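August 1, 2026, evening

Today I wrote the method part for the towel work, or I tried. Radka wants it to say plainly how the arm chooses a grasp point. First it pinches the cloth at one point and lifts.

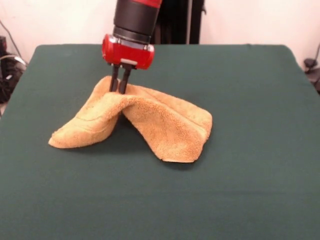 Then it scores the corners it can find and lays the cloth down again. We have 1,586 trials now, and Fatos still thinks the scoring is too simple. Maybe — but I can explain it.
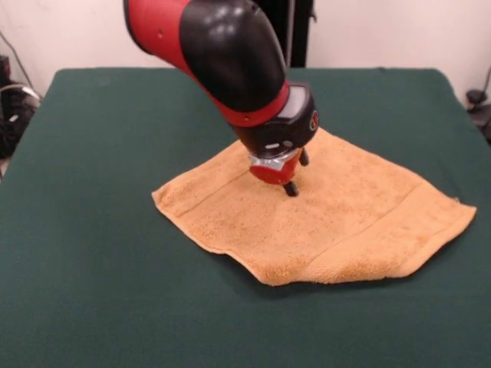
Why do we not begin with a flat towel? A crumpled start tests the corner search, and a flat one hardly does.

Two things to check before I sleep:

1. The woven bands. I suspect the search takes a band for a hem. 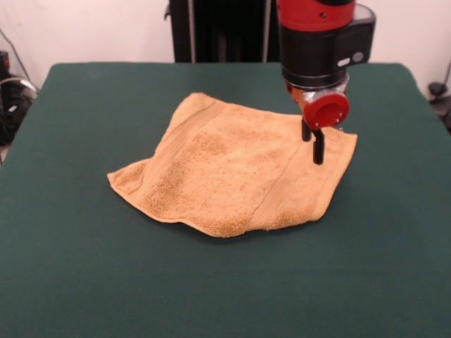 2. The view from the head camera. Valbona says the depth has holes at the borders of the mat, and I must write this in the limits.
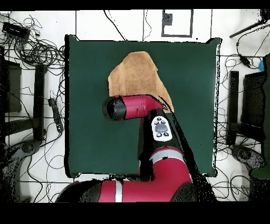

3. (added later) Ask Zdzisław for the October deadline.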